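Closing box flaps without tape, which way do you do it?

Page 1 of 1

jibrin_273
Posted 9/4/22
I have about 100 boxes to put away in storage and I don't want to tape every one. They get opened again in April. I've been doing the four-flap tuck where each flap goes under the next one. It holds but the middle bows up and the next box doesn't sit flat. What do you all do?

nidance
The tuck is fine for light stuff on a top shelf. For stacking, fold the short flaps in first, long flaps over them, one strip of tape down the seam. Takes me 5 seconds a box.

P. Foulkes
Agree with nidance on the order of the flaps. Disagree on one strip. If the box is over 30 lb or so the seam opens when you lift it. I run 2 strips on the bottom and one on top.

jibrin_273
Bottoms are already taped. It's only the tops I'm asking about.

tondovero
Then I wouldn't tape at all. Fold them flat and let the box above hold them down. I did a whole garage that way when we moved out of the Prado Street house and only had to redo the top row.

nidance
Until you have to carry one. Flaps come up, stuff slides out. I've picked enough screws off a driveway.

tondovero
Nobody said to throw them around. Carry it level.

P. Foulkes
Depends what's in it. Clothes, sure. Parts, no. Also the crease matters. If you fold the flap back past the crease a few times it stops springing up. New boxes fight you.

jibrin_273
OK, that might be my problem, these are new. Is this what you mean by folded flat? Two flaps on top, seam between them.

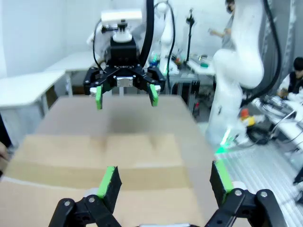

Big tan box, top flaps folded to the seam

P. Foulkes
Yes, that's the fold. I'd put a strip along that seam if it's getting carried anywhere.

nidance
Same. Get paper tape if you have to open them in April, it slits clean and you can tape over it next time.

tondovero
Still say no tape if it's going straight on a stack.

jibrin_273
I'll tape the ones with parts in them and leave the rest. Does paper tape hold up in an unheated unit?

nidance
The water-activated kind does. The cheap self-stick lifted on me the first winter.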